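News > Company Announcements > Press Releases

Borine Opens Kodance Paint Line to Independent Retailers

May 1, 2022 - Borine, a maker of interior wall paints, today announced that its Kodance line of low-odor finishes is available to independent hardware and decorating stores. The line was previously sold only through the company's own showrooms.

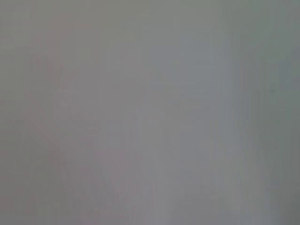
Kodance comprises 152 colors in three finishes: flat, eggshell and satin. Under the new program, 105 stores will carry the full line, with further locations to be added by December.

"Independent stores have asked for this line since its introduction," said Yolandi Van der Merwe, Director of Retail Sales at Borine. "Their staff know local homes well, and we are pleased to supply them on the same terms as our own showrooms."

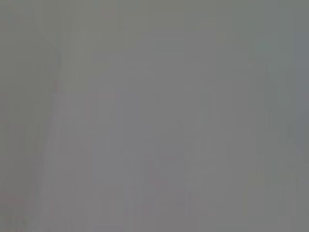 A soft, neutral gray.

Deliveries will be handled by Gorano, the distribution partner to Borine for trim and primer products. Participating stores will receive printed color cards, sample pots and a one-day product course for counter staff.

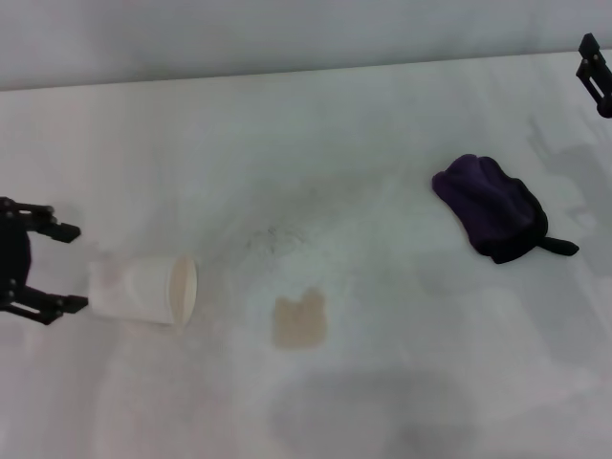 "Stores may order in small quantities - a single case is sufficient," said Margus Adomaitis, Head of Operations at Gorano. "Orders for the Pärn primer may be combined with Kodance on one invoice."

Retailers wishing to apply should contact the Borine trade desk.

12 Shares | 3 Comments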